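Robots are taking over our binder room, what happens to the people?
Board: Work and Working Life > Office and admin
Started May 2025

marrowfat_pea wrote:
Hello all, long-time reader and not much of a poster, so forgive me if this rambles. I work in the test materials section at Fasuston. We look after the paper banks for trade certificates — multiple choice mostly, in ring binders, which get pulled, checked page by page, corrected, re-punched and put back. There are 3 of us on it full time and I have been there the longest.

In February the firm brought in a Statau. It's a two-armed machine that picks a binder off the trolley, opens it, turns the pages and photographs each one, then compares them against the master file. Anything that doesn't match goes on a list for us. The idea is that it does the bulk checking overnight and we come in to the list.

I'm not against it, I want to say that first. My wrists are certainly not against it! But I used to know those papers inside out, and now I see only the bits the machine didn't like. I feel a bit like somebody who used to cook and now only gets called in when the smoke alarm goes. Has anyone else been through this, and does the job settle into something you can be fond of again?

dunlin88 wrote:
Welcome, and please do ramble. We had a Panau at our place, similar sort of thing but for personnel folders. It does settle, I promise, though it took us the better part of a year. One question, does it cope with pages that have gone limp? Ours was lovely with crisp new paper and hopeless with anything that had been thumbed.

marrowfat_pea wrote:
Oh, the limp pages! It takes two at once and carries on quite happily, and then the list says a page is missing when it's sitting right there. So those binders still come to us and get done the old way, at the round table, with the punch to hand. You hold down the left side with one hand and lift a good bundle with the other, let the tops curl over, and your fingers tell you straight away if two have stuck. 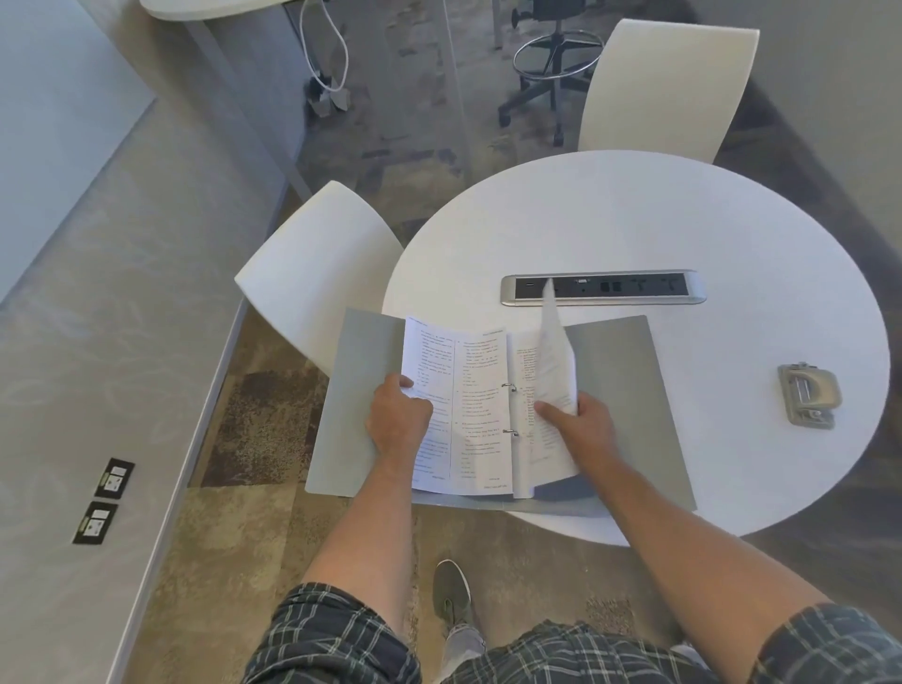

I can get through a fat one while I'm chatting, and that's the part of the day I look forward to, if I'm truthful. My manager sees it as a leftover that will go away once the old paper has been reprinted, and I can't quite bring myself to see it like that.

Grommet_Ann wrote:
I'm going to be the grumpy one, sorry. I did page checking for years and it wrecked my hands and I was bored to tears for most of it. I think we get sentimental about jobs the minute a machine turns up. If someone had offered me a list of only the pages that needed a brain I'd have bitten their arm off.

marrowfat_pea wrote:
That's fair, and I'm sorry about your hands. I don't want all of it back. I think I'd like some of it back.

bartosz_p wrote:
Bartosz Piątek here, I use my own name because I've given up on remembering the other one. I set up these systems for a living, most recently at Grønli, so I'm on the other side of the fence, but I'll say Grommet_Ann is only half right. The list looks like the clever part of the job and people assume it must be nicer. In practice it's up to 70 queries in a morning, each one a small worry, with no easy stretches in between to let your head rest. The dull pages were doing something for you.

What we did at Grønli was let the staff keep a share of whole binders, picked at random, start to finish. It was sold to the managers as a check on the machine, and it does work as that. They found 2 wrong answer keys that way which matched the master file perfectly, the master being wrong as well.

dunlin88 wrote:
Seconding this. A machine comparing a page to a master can't tell you the question is daft.

Grommet_Ann wrote:
All right, I'll give you the answer keys. But who decides how many binders people keep? Because in my experience that number starts generous and gets shaved every time the budget comes round, and then you've got the worries AND the boredom. Get it written down, pea, and get your job title looked at while you're about it. If you're passing judgement on queries all morning you aren't a checker any more and you shouldn't be on a checker's pay.

marrowfat_pea wrote:
I hadn't thought about the pay side at all, which my husband says is typical of me. We're still down as "checking assistant" and have been for as long as I can remember. I've got my yearly chat coming up and I'll take both things in with me — the whole binders and the title.

bartosz_p wrote:
Ask as well who gets to change the settings. If the limp pages are causing false alarms, somebody can slow the turning down for the older binders, and it ought to be one of you who says which ones those are. You'll know from the spine.

marrowfat_pea wrote:
I would, yes. The worst ones are all on the bottom shelf. I'll write them out tomorrow and come back to let you know how the chat went.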